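Call for participants: does table oil do anything?

Flevel is a wood oil sold in small bottles at a large price. The label says it "feeds" a tabletop and keeps rings and scratches away for two years. We doubt it. Wood on a table is dead and does not eat. Still, plenty of people swear by the stuff, so we want to test it in ordinary homes, where people spill things.

The seller says over 2000 homes have tried Flevel and liked it. We asked what those homes were comparing it with and did not get an answer. A freshly wiped table looks better than a dirty one whatever you wiped it with, and that may be all anyone noticed.
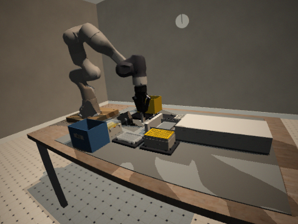 We need people who own a wooden table and use it every day. Dining, kitchen, workroom, we don't mind, as long as it gets real wear. Glass, stone and painted tops are out. A brown top with the grain showing and a good thick front edge, as on this one, is the sort of thing we want, because marks can be followed against the grain and along the edge. If you can't tell whether yours is solid wood or a printed sheet, write to us anyway and we will talk you through it.

What you would do

You get two bottles with plain labels. One holds Flevel and the other holds cheap mineral oil from a hardware store. You treat one half of the table with each, once a month, and keep living your life. Please don't sniff the bottles and decide which is which – we know people will, and we will ask you about it at the end.

The test runs until September. There are three home visits, each under an hour. We look at the top in daylight and write down marks. You do not need to tidy up for us.

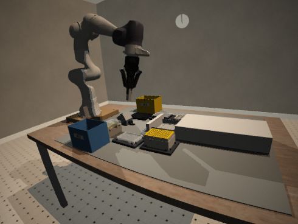
By the Sido Home Testing desk
Posted Sunday, January 30, 2022

Who is paying

We are. Sido takes no money from oil makers, and Flevel was bought at the store like anyone else would buy it. You will not be paid much either: a gift card after the last visit, and you keep what is left in the bottles. If you were hoping for a free new table, this is the wrong notice.

You should live within a short drive of our Vávra office, be over 18, and not work for anyone who sells wood care products. Renters are fine if the table is yours. We had 321 replies to our last call and could not take them all, so say early on what table you have and how old it is. "Old" is not an age.

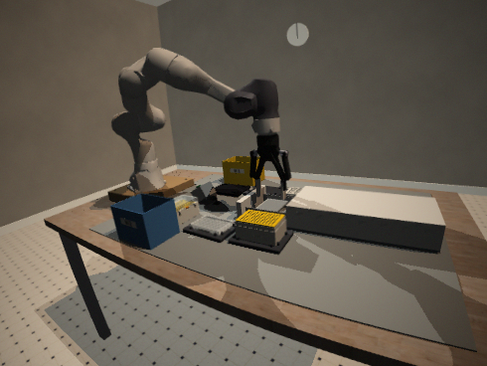 Wooden table with a dark, slender front leg.

If Flevel wins, we will say so in print. We would be surprised.

To apply, write to the Vávra office with the word "table" in the subject line.

Recent calls
Jamulura mattress pads: one month of sleep diaries
Do dryer balls save any time?
Water filter jugs, blind taste test (closed)

Contact | © 2022 Sido Home Testing | Back to top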